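Storing handmade paper and blank cards

Handmade sheets with seeds, petals or bark in the pulp take up moisture faster than machine-made stock. Keep them flat, in the dark, and away from outside walls.

Weigh a sample sheet when it arrives and pencil the figure on the wrapper. A gain of 6 per cent or more means the cupboard is too damp for plain cotton stock, let alone anything with plant matter in it.

Interleave with acid-free tissue. Coloured tissue can transfer dye in humid weather. Stack no higher than 13 cm, with the heaviest sheets at the bottom – 300 gsm and up – and the thin ones on top.

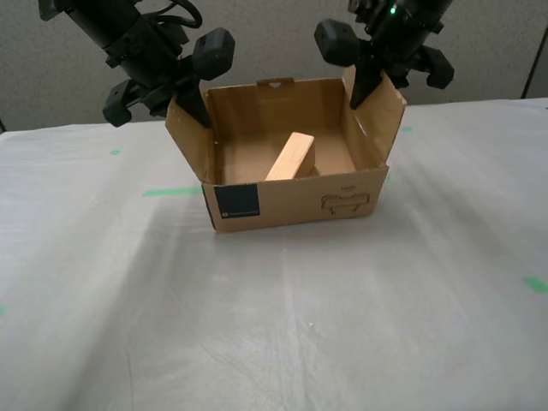

Open carton with a block of pale wood inside.

Cut sheets to size before storing if the grain is known. For torn edges, wet the fold line with a fine brush, wait a minute, then pull against a steel rule. Petals near the line will drag, so trim them first with a scalpel.

Flatten curled cards between blotters under an even weight overnight. Change the blotters once. Do not iron inclusions; the oils leave a brown halo.

Envelopes: leave gummed flaps open and slip a strip of silicone paper under each. Stock bought in February should still seal at Christmas if kept this way.

Tissue quantities revised Sunday, June 22, 2025, after a correction from Setsuko Ikeda.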